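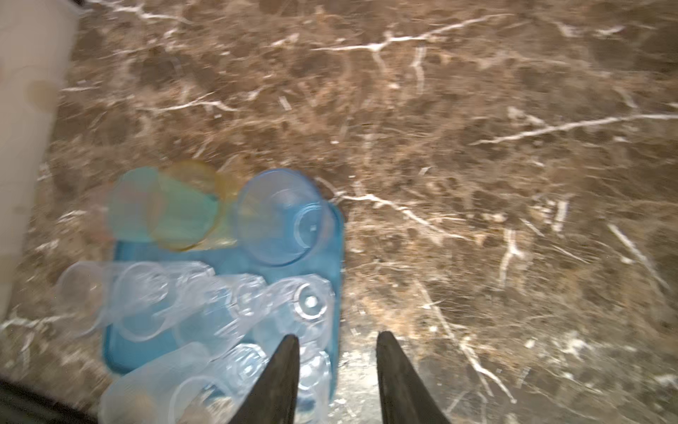 Temps de lecture : 3 min

Notes pour l'intervention « Le plateau et les gobelets » – journée petite vaisselle, Pimden
Hugo Alcaraz

Commencer sans bonjour trop long. Rappeler que je passe après Gudrun Baumgart, qui aura sans doute défendu l'inverse. Tant mieux.

Point de départ : la question qu'on me pose à chaque atelier, quel plateau acheter. Je réponds que je n'en sais rien et que je me méfie de ceux qui savent. Un plateau bleu en plastique, peu profond, aux coins arrondis, on en trouve partout. Posé sur un marbre brun veiné de blanc, il ne disparaît pas dans le décor, c'est déjà quelque chose. Le reste relève surtout du catalogue.

Laisser la première photo à l'écran. Les gobelets sont couchés sur le côté, serrés dans le plateau. Demander à la salle : rangés ou pas rangés ? Lever de mains. À Cifuentes, en février, la salle s'était coupée en deux et Adoración Rivas avait tranché : rangés, ils sont dans le plateau. J'ai du mal à lui donner tort.

(Boire un peu d'eau.)

Argument de la position couchée, tel qu'on l'entend : ça sèche mieux, ça ne s'emboîte pas, on voit le fond. Je veux bien. Je n'ai jamais vu de comparaison sérieuse. La fiche conseil de notre atelier Inau parlait de séchage « optimal » sans dire de combien, ni par rapport à quoi. Iñaki Esteban a cherché d'où venait la phrase : recopiée d'une ancienne fiche, elle-même sans source. Lire la phrase à voix haute, lentement.

Ce que je concède : un gobelet couché roule. Dans un plateau à bord bas, on compte sur les voisins pour le caler. Dès qu'on en retire un, les autres bougent. Ne pas insister, tout le monde a déjà vécu ça.

Passer à la deuxième photo.

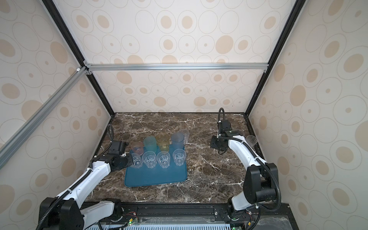
Deux rangées sur le plateau : les teintés derrière, les transparents à facettes devant.

Là, réaction prévisible : « ah, c'est mieux ». Laisser venir. Puis demander mieux pour qui. Pour l'œil, d'accord. Pour la personne qui cherche le jaune, peut-être aussi. Mais le plus haut de la rangée teintée, le gris-bleu translucide, est au bout, et les transparents sont devant. Qui a décidé que la couleur passait derrière ? Si on boit surtout dans les transparents, l'ordre se défend. Sinon c'est de la vitrine.

Faire remarquer aussi le gobelet transparent resté sur le marbre, juste derrière le gris-bleu. Il y en a toujours un. Toutes les méthodes supposent que le contenu tombe juste avec le contenant, et elles se taisent sur celui-là. Shamim Sethi propose de le mettre dans un placard à part. J'attends de voir combien de temps ça tient dans une cuisine où l'on vit.

Chiffres, à donner vite : notre petit questionnaire a eu 560 réponses. Jusqu'à 50 personnes disent trier par couleur « toujours ». Je n'y crois pas beaucoup. Les gens répondent ce qu'ils voudraient faire. Nous sommes passés chez 11 d'entre elles – pas assez pour conclure, assez pour douter.

Si on me parle du plateau à rainures Skivwood : je l'ai eu 30 jours à la maison. Les rainures sont prévues pour un seul diamètre et mes gobelets en ont plusieurs. Rester poli, le fabricant sera peut-être dans la salle.

Ce que je propose quand même, puisqu'on me le demandera : debout si on s'en sert tous les jours, les hauts à une extrémité, un peu d'espace entre les rangées pour passer les doigts. À essayer une semaine et à abandonner sans remords.

Questions. Garder la deuxième photo affichée. Si on demande les références des gobelets, dire que je ne les ai pas.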